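4th June

I woke up before five again, which I am blaming on the blackbird and on the second cup of mint tea I had at Adel's last night. There was no point fighting it, so I put on my gardening shoes and went down to look at the bees in my nightshirt and a cardigan, and I'm glad I did, as the whole of the lower hive was already out on the landing board with their bottoms in the air, fanning away. The linden on Bevside must be opening. I can't smell it yet from the kitchen door but they obviously can, and by the time I had gone in and put the coffee on there was a proper roar coming over the hedge.

I really should have put the second super on last weekend. Joana told me so on Sunday, very kindly, and I said yes yes, and then it rained, and then I had the plumber, and then somehow it was today. So after breakfast I got the smoker going (three tries, damp burlap, my own fault for leaving the bag on the shed floor) and went in. The top box was heavier than I expected and I had to set it down twice. Eight frames of it were nearly full, white new wax right across, and on the ninth they had started building down off the bottom bar the way they do when they've run out of patience with you. I scraped that off and ate it standing there with my veil pushed up, which I would tell any beginner never to do.

No queen cells that I could find. I looked at every frame in the brood box and then, not trusting myself, I looked at half of them again. I didn't see her either, but there were eggs, tiny and standing straight up, so she was at home three days ago at the latest and I've decided to be content with that.

Essam came by at lunchtime with the jars. I had ordered 600 and he brought 700, in his cousin's van, and said I would thank him in July. I said where am I supposed to put them, Essam, and he looked at the hallway, and so now they are in the hallway. He stayed for soup. He has an idea that we should take a table together at the Flodoria fair, his olives and my honey, and I have to admit I like it, though I've never sold to anyone who didn't already know my name. We talked labels for far too long. He wants gold on them. I want the plain cream ones with the bee my sister drew, the one with slightly too many legs.

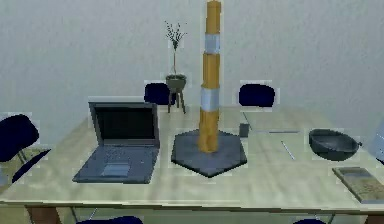 Mireille Castellan

After he left I meant to nap and instead I sat down and wrote a long letter to Sherif Farouk, whom I have owed a letter since Easter. He kept bees up at Ait Brahim when we were both much younger and had black ones, mean as anything, that would follow you all the way to the road. I told him about my soft yellow girls and could hear him laughing at me from there. I asked whether he still melts his wax in the big copper pan and whether his knees are better. It came to four pages. I never know how to stop with Sherif.

Younes Hajji telephoned about the swarm in the school roof. He has been up to look and thinks they've been there since last year, behind the boards, and he'd like me to hold the ladder and the box while he does the brave part. I've said Saturday if it's dry. I do hope we get them out in one piece. The children have been calling them "the upstairs class," and I would hate to have to tell them anything sad. If they settle, they can have the empty hive by the quince, which I ought to scrub out and scorch before then, and I need to find the entrance block, and the good strap.

Evening now. I walked back down at around 10 to listen to them, as I always do in June, with my ear right up against the wood. It's a low, steady hum when they are drying nectar, and the smell that comes out of the entrance is warm and a little like bread. You could stand there an hour. I nearly did, until the mosquitoes found my ankles.

Must remember: more burlap, stamp for Sherif, ring Joana and tell her she was right about the super. And something has to be done about the hallway, as I've already stubbed my toe on those jars twice.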